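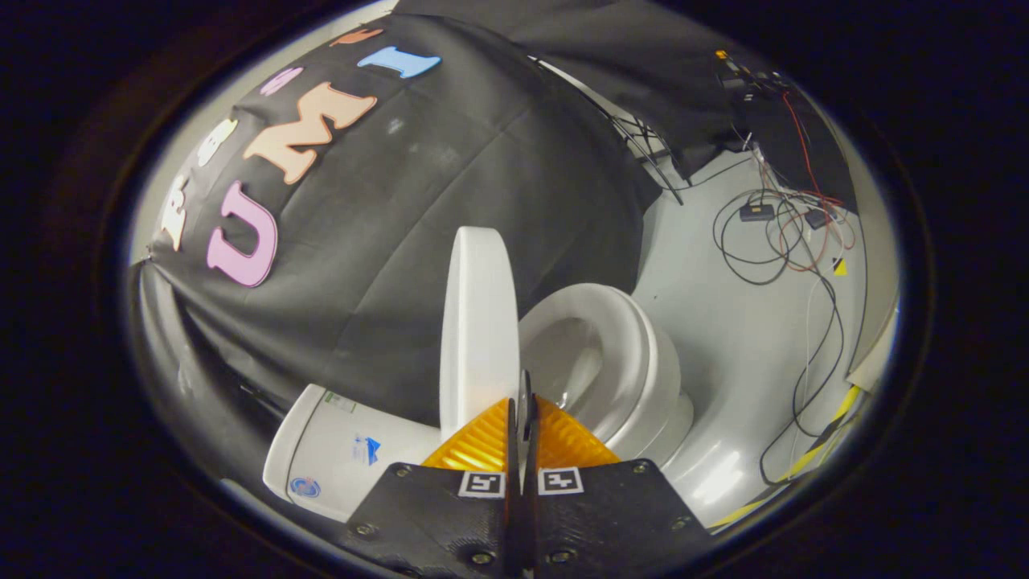
Fig. 1. Handheld gripper in front of the practice toilet, lid raised. Printed plate, two fiducial markers, ribbed amber finger pads.

Build Your Own Handheld Gripper
Handout 8: Plate, Fingers, First Recordings
Instructor: Graziella Orlandini
Bench help: Ekkachai Suwannarat

12 shares
3 comments

Bring your printed plate and both finger pads. If your plate came off the printer warped, see Ekkachai before you put any screws in it.

1. Plate

Clean the holes by hand with the small drill bit. Start every screw, then go around again and tighten. Stop when the head sits flush. Printed plastic strips easily, and a stripped hole means a new plate.

2. Fingers

Slide each finger in and check that the pair closes evenly along its whole length. Pads are printed in the flexible filament. The ribs should bend when you squeeze them. If they feel stiff, your infill is too high.

3. Markers

Print the marker sheet at full scale with "fit to page" turned off. Keep the white border when you cut. Software uses the markers to work out where the fingers are, so glue them flat and keep tape off the black squares.

4. Recording

The task is the toilet lid: raise it, pause, lower it. Start each run from a different spot on the floor. Move at a steady pace and keep both markers in view. Last term's group made 649 runs and had to throw out 77, mostly for blurred markers.

The target for this group is 1,000 usable runs, shared among all benches. Write your initials and run numbers on the log sheet as you go.

5. Floor

Step over the cables, do not drag them. Leave the taped line where it is.

For next time

Read the calibration notes by Dario Cirillo and bring one run that failed. Be ready to say which step went wrong.

0 likes
Leave a comment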